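Kinness School of Interiors
Handout 4: Shared Rooms and the Things That End Up in Them

Read before the session. It is short, and the last person who skipped it spent an hour arguing about what a mezzanine is.

1. What we mean by a shared room

A shared room is any room used by more people than ever agreed on anything. Rulldale Hall is our case for this unit. It has one good table, tall windows, a lot of daylight and a clothing rack that has outlived several plans for a proper closet.

The floor plan gives the main room as 453 square feet, while the lease says 383. Use the lease in your drawings. The difference is probably under the stairs, where differences go.

2. The table as a magnet

Put a flat surface in a room and it will collect objects. Jafri, our set text, calls this "drift" and gives it a whole chapter. You may call it mess, provided you can say what kind:

Working items: in use now, or soon.
Parked items: put down by someone who meant to come back.
Residents: items that have been there so long that people dust them.

A saucer can be any of the three. So can a water bottle. A small basket is nearly always a resident, having been bought to hold the other two kinds.

Color matters more than students expect. A yellow-green top makes a white object very easy to find, and does nothing at all to get it put away.
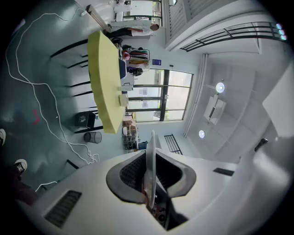
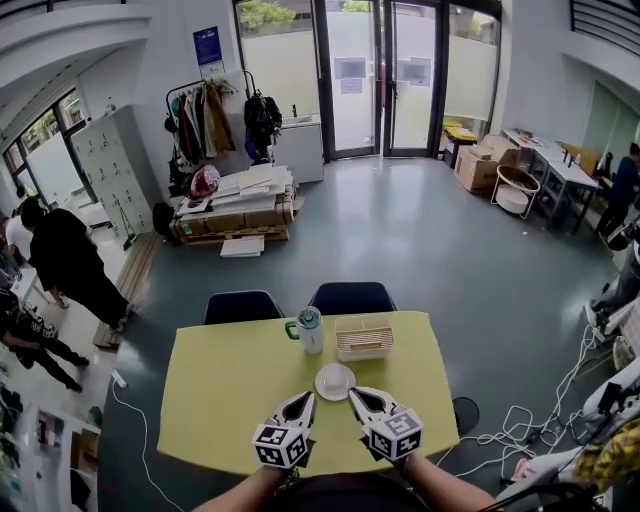
3. The edges of the room

Beginners draw the table and stop. Look at the walls and the floor, where the real decisions have been put off.

Clothing racks. Open racks work well for coats and badly for pride. Allow space beneath and beside them for bags, which will arrive whether you allow for them or not.

Cables. Mark every outlet before you place a table. If the power is on the wrong side, the cable will cross the floor and so, in time, will somebody's foot.

Stacked boards and panels. Always "going next week." Draw them in as furniture.

Chairs. Pushed in, they cost you very little floor. Plan for them pulled out.

4. Exercise

Work from the Stusow plan sheets, one per pair. Your budget is $4,000, including the rack if you insist on replacing it.

a. Sort everything on the table into the three kinds in section 2.
b. Choose one item that may stay there for good, and defend it in two sentences.
c. Move the bags. Say where, and why anyone would walk that far.
d. Leave the windows alone.

Sheets are due 2026-10-05, in the tray by the door. Please put them in the tray and keep them off the table.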